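Radu planner, version 7: two months of use

Radu is a motion planning package from Darbridge. You give it a model of the arm, a model of the work area and a target pose, and it returns a path. I have run it since November on PC repair tasks, mostly parts going in and out of open cases.

Setup took me a morning. The arm model loaded without edits. The collision checker wants clean meshes, and mine were scans, so I cut each one down to 300 faces first.

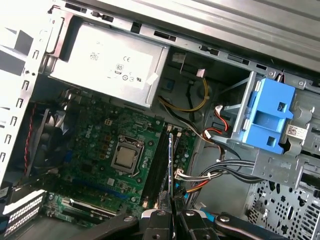 Memory module in the gripper, over the slots of an open Dell board.

Tight spaces are where Radu earns its price. The drive cage and the cables leave little room for the fingers, and the old planner we had from Lilleleck gave up on most of those approaches. Radu found a path in 70 of 85 tries. Cables are still a weak spot -- it treats them as solid blocks unless you mark them soft by hand.

The force settings are buried two menus down and the manual skips them. Replay logs are good and easy to search.

I would buy it again for close work. For plain pick and place, the free tools will do.

Ayman Sfeir, 31 December 2025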